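# Session 3 handout: Why your watch gains or loses time

I promised I'd write this one up properly, because half the room was still asking me about hairsprings while I was putting my coat on. So these are my notes from the session, cleaned up a bit, with the parts I rushed through filled in. Bring them next time along with your log sheet.

Reminder before we start: we're only talking about mechanical watches here, hand-wound and automatic. If you have a quartz watch that's running slow, it's a different conversation (and usually a battery).

## Where we left off

Last session we followed the power from the mainspring through the gear train and stopped at the escapement. The short version, for anyone who missed it: the mainspring wants to unwind all at once, and the escapement lets it unwind one tiny step at a time. Each step gives the balance wheel a little push. The balance swings out, the hairspring pulls it back, and that swinging back and forth is what keeps time.

Everything tonight comes down to the balance and the hairspring. If the balance takes exactly as long as it should for each swing, the watch is right. If it swings a hair too fast, the watch gains. Too slow, it loses. That's the whole subject, and I could have gone home early!

## Beat rate, with the math

A beat is one swing in one direction. A modern movement that runs at 4 hertz makes eight beats every second, so 28,800 an hour. Older movements are often at 18,000 an hour, which is five a second. My old Wollis is one of those, and if you held it up to your ear at the break you'll have heard how much lazier it sounds than the newer pieces that were going around the table.

Try this on paper. There are 86,400 seconds in a day. If your watch gains 4 seconds a day, divide 4 by 86,400 and you get an error of less than five thousandths of one percent. I love this number. People come to me upset about four seconds, and I understand it, I do, but I can't think of much else in my house that works to that standard. My oven certainly doesn't.

Does a faster beat mean a better watch? Not by itself. A faster balance recovers more quickly from a knock, so it tends to hold a steadier rate on the wrist. It also goes through power faster and asks more of the oil. A slow movement that's been well adjusted will beat a fast one that hasn't, every time.

## The five usual suspects

### Position

Gravity pulls on the balance differently depending on how the watch is lying. Dial up, the balance staff stands on the end of one pivot and there's very little friction. Stand the watch on its side and now both pivots are rubbing along their edges, the swing gets smaller, and the rate changes. If the balance has a heavy spot you'll see it here too.

This is why a watchmaker tests in several positions. It's also why you can sometimes fix a small error at home for free: if your watch gains a few seconds during the day, try leaving it in a different position overnight and see which one makes it lose a little. Crown up, crown down, dial up, dial down. Give each one a few nights before you decide. I got my daily Xaba to within a second or so this way and was unbearable about it for a week.

### State of wind

A fully wound mainspring pushes harder than a nearly empty one. More push, bigger swing. In theory the size of the swing shouldn't matter to the time it takes, and in practice it matters a bit. So wind a hand-wound watch at the same time each day, and wind it fully. With an automatic, remember that a quiet day at a desk may not be enough to keep it topped up.

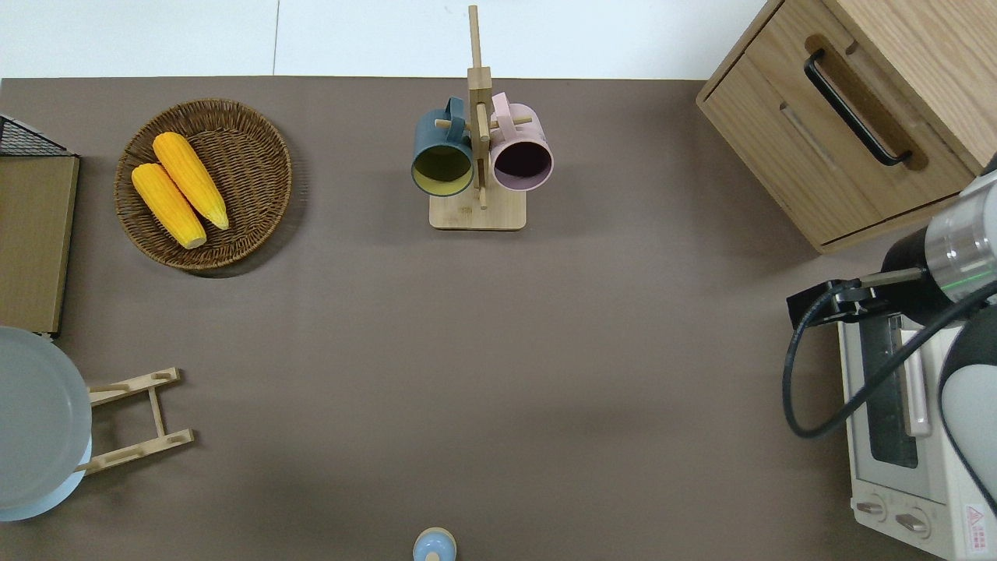 ### Temperature

Heat used to be the big enemy. An old plain steel hairspring gets weaker as it warms up, so the watch loses time, and for a couple of centuries very clever people built very complicated balance wheels to cancel that out. Modern hairspring alloys barely react, and silicon ones hardly at all. With anything recent I wouldn't worry, short of leaving it on the dashboard of your car, and please don't, the gaskets and the oil won't thank you.

### Magnetism

This is the one I see most. The coils of the hairspring get magnetized and pull toward each other, and in bad cases they stick. A sticking coil makes the working part of the spring shorter, and a shorter spring means a faster watch. So if a watch that was behaving perfectly well last week is suddenly gaining minutes a day, think magnetism first.

Phone cases with magnetic clasps, tablet covers, speakers, the catch on a handbag. All of them are worth keeping at arm's length. Iddrisu Nyarko brought in his Drindano with exactly this complaint, and I passed a compass over it in front of everyone. The needle jumped all over the place. (Thank you, Iddrisu, for letting me use your watch as a teaching aid, and for being so calm about it.) Demagnetizing takes a few seconds with the right tool.

One note on the compass test – a needle that wiggles slightly can simply be reacting to the steel in the watch. You're looking for a needle that swings hard one way and then the other as you move it across the case.

### Old oil and wear

Oil dries out, or creeps away from where it was put, and friction goes up. The swing gets smaller and the rate wanders. You can't regulate your way out of this, though plenty of people try! If a watch is running badly in all positions, and especially if it stops early on a full wind, it wants a service. Moving the regulator on a dirty movement just gives you a dirty movement with the wrong setting.

## What the timing machine tells you

We only had the machine out for the last part of the session, so this will be new to some of you. There are three numbers to read.

**Rate** is seconds gained or lost per day, measured over a short stretch. A plus means fast, a minus means slow. Remember it's a snapshot. Your wrist is the real test.

**Amplitude** is how far the balance swings, in degrees. On a healthy, fully wound watch lying flat I like to see somewhere between 270 and 310. It drops when you stand the watch up, and that's normal. For this reading to mean anything the machine needs the correct lift angle for the movement, so look it up first. I forgot to do this with the Misus and got a silly number, as several of you enjoyed pointing out.

**Beat error** is how uneven the tick and the tock are, in milliseconds. Under half a millisecond is lovely. A big beat error can make a hand-wound watch slow to start after it's run down.

## A word about certificates

Someone asked whether a chronometer certificate is worth paying for. The standard most of you will meet allows an average daily rate of minus 4 to plus 6 seconds for a normal-size movement, tested over fifteen days in five positions. It tells you the movement was good when it was tested. It doesn't know what you've done to it on the golf course. I own watches with the paper and watches without, and I couldn't tell you from the wrist which is which. If you like the idea, pay for it, and if the price difference is 900 dollars on an otherwise identical piece, I'd probably spend it on a service and a nice strap.

## Homework

1. Choose one watch and wear only that one for the whole log period. (I know. Be strong.)
2. Set it against a reliable time signal, and write down the exact time you set it.
3. Check it once a day at the same hour. Write down the difference, plus or minus, and don't reset it.
4. Note how it spent the night, and whether you wound it.
5. Work out the average daily rate, then the gap between your best day and your worst day.

That last figure is the one I really want to see. A watch that gains six seconds every single day is easy to adjust. One that gains six, then loses three, then gains ten has something going on, and we'll talk about what.

If you want extra reading, go back over the escapement diagram in the Session 2 handout and mark where you think the friction would be worst with the watch standing on its side. Bring the marked copy with you and we'll compare. Loupes too, please, the good ones walk off when I lend mine out.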